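Posted 2023-10-26 by Sandhu | Fiction

This site uses cookies. By continuing to read you accept them.

The Trillwood robotics club had 21 members on paper and four on the nights when there was wiring to do. By fall we had beaten nobody at anything. Skitness, across the river, had a trophy case with its own lights. We had a drawer.

So when the rules for the November meet came out and the task was "breakfast," our captain took it personally. She read the whole thing aloud, including the footnotes. Bread from the oven to the plate, no human hands, 359 seconds on the clock. Points off for crumbs.

"People do this every morning," said our programmer, who did not eat breakfast.

We called the program Gotham, because it worked mostly at night and left things worse than it found them. On attempt 17 it set the bread down gently, beautifully, a hand's width from the plate. On attempt 18 it waited for a long while over nothing, like my uncle at a buffet. The captain wrote both down as progress. She had a generous pen.

By the next try we had stopped talking to each other and started talking to the toast.

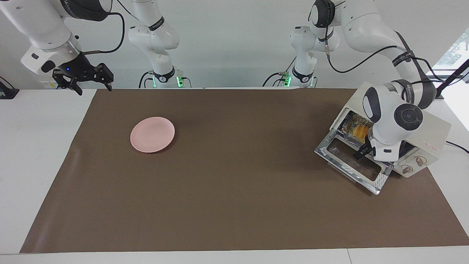

"Does it matter which arm picks up the bread?"

"Only the one nearer the oven can reach it without a lot of leaning, so that one takes it."

The freshman who had asked nodded and wrote this on her wrist. Our programmer put his hood up. The captain held the stopwatch against her chest and told us all to quit breathing on the table, and for once we did as we were told.

Subscribe to our newsletter for a new story every month.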